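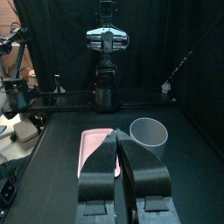 SKERNLEY, March

Progress report to the Ebihara Fund: Skatance, series two

Filming on the second series of Skatance finished last week, two days behind the schedule we sent you in the autumn. The delay came from the ice plant at the Skernley rink, which failed during the semi-final rehearsal. The rink has not charged us for the lost days.

We received 601 applications from would-be contestants and saw 77 of them at open auditions. Of these, 23 were offered places. One withdrew with a knee injury before the first show and was replaced from the reserve list.

Mylene Lagman has returned as presenter. Her contract covers this series and the live final, with an option on a third. Aoi Fukuda joined the judging panel after the third programme, when the guest judge we had booked left to take a stage role. Her fee was met from contingency and did not change the total budget.

Press coverage has been mixed. Two weekend supplements ran interviews with Mylene, both arranged by us. A gossip column then claimed that she and Aoi had fallen out backstage. Neither wished to comment and we did not issue a statement. The story was dropped after a few days. We have since asked all crew to send press calls to the production office.

Spending is within the agreed figure. Costumes went over by about 30 per cent, mainly on repairs and second fittings, and we covered this by cutting one day of location filming. A full breakdown will follow with the final accounts.

Still to do:
- sound mix on the last two programmes
- music clearance for the final, where one song is outstanding
- signed release forms from three of the contestants' guests

Mamunora will handle overseas sales again. They have asked for a shorter edit of each programme and we would like your agreement before starting on this, as it would use the remainder of the post-production budget. A reply by the end of the month would let us keep the same editor.

Recent items
Skatance: audition report
Mylene Lagman to return for series two
Skernley rink: hire agreement
Notes for grant holders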